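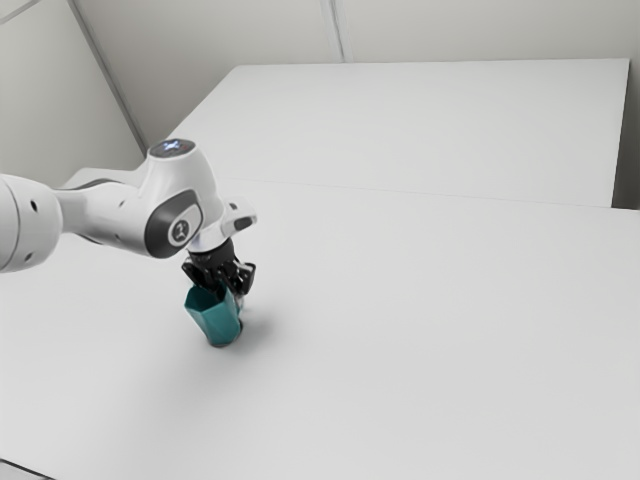

Postcard writers wanted for the Kiltumus Saints' Day Exchange

The Kiltumus Exchange is looking for people who own stamps and are willing to part with them. We mail postcards to one another on the feast days of saints, the more obscure the better, with a few lines on the back about who the saint was and what he or she allegedly did to a dragon, a well or a local king. The pay is nothing. You will also be out the postage.

We have 77 members at the moment and would like more before the new round opens in September. Two of the current members are no longer speaking over the birthplace of Saint Brendan, so there is room for fresh blood.

What you would do

Each member is given 23 feast days a year and a name to write to for each one. You find a card that has something to do with the saint, the country or, failing that, the weather. You write it by hand. You put it in the mail early enough to arrive somewhere near the day. Otis Brannigan, who draws up the lists, considers a week either side to be on time, and after his experience with one card to Finland he has stopped asking questions past that.

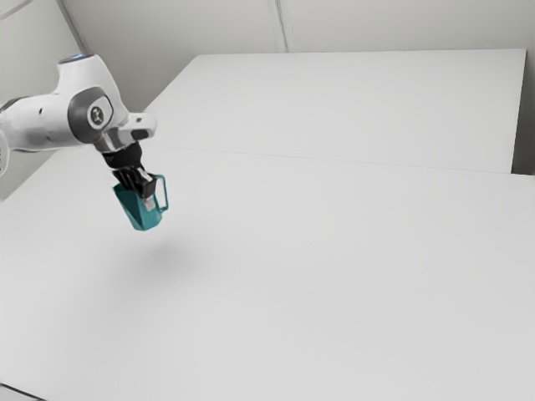
White robot arm over a white tabletop.

Who we are looking for

You should be able to fit a life of miracles into the space beside an address. Legible handwriting is preferred. Religious belief is neither required nor checked, and we have members of several faiths and one who says he is in it for the stamps. Please don't send printed labels, glitter, or the same view of your town hall 23 times. We had a member who did that. It was a nice town hall.

You may write in English or, if your partner agrees, anything else. Teemu Miettinen handles the overseas list and will try to match you with someone who can read what you send.

How to apply

Mail one postcard to the Kiltumus Exchange, care of Otis Brannigan, Sidomwood. Tell us about a saint you like, in 155 words or fewer. Otis does read to the end, but his patience has been known to give out at 200. Include your return address. Last round we got a wonderful card about Saint Drogo, patron of coffee, and we still have no idea who sent it. If it was you, you're in. Please write again.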